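Sala de prensa > Notas > Cocina y bocadillos

Flilteo presenta en Kokville su taller de sándwiches abiertos
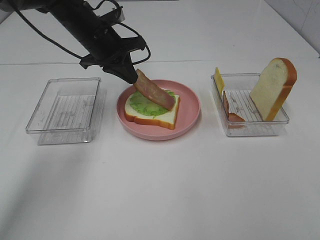

Una lectora del boletín, Binley, nos escribió enseguida que el beicon tiene que ir siempre debajo de la lechuga, que si no se resbala al primer mordisco y acaba en la servilleta. ¡Pues no estoy de acuerdo! A mí me gusta encima, bien a la vista, y con la lechuga cortada fina para que haga de colchón (dejando el borde del pan libre, por favor, que por algún sitio hay que agarrarlo).

De estas cosas va el taller que estrenamos en julio en la sala Odukoya, y estoy contentísima de poder contarlo por fin. Son 2 horas con pan de molde, verdura, beicon y muchas ganas de discutir. Cada grupo será de 12 personas y la inscripción cuesta 30 euros, con todos los ingredientes incluidos. Yo insistí mucho en que se trabajara con bandejas transparentes y platos de color, porque así una ve lo que tiene y la mesa queda alegre.

El año pasado repartimos 700 recetarios en Kokville y la página más comentada fue la del sándwich de beicon, con opiniones para todos los gustos. Binley ya ha prometido venir a defender la suya, así que le guardamos sitio.

Las plazas se reservan en el mostrador de Flilteo, a partir de las diez de la mañana. Traed delantal, que de eso no tenemos.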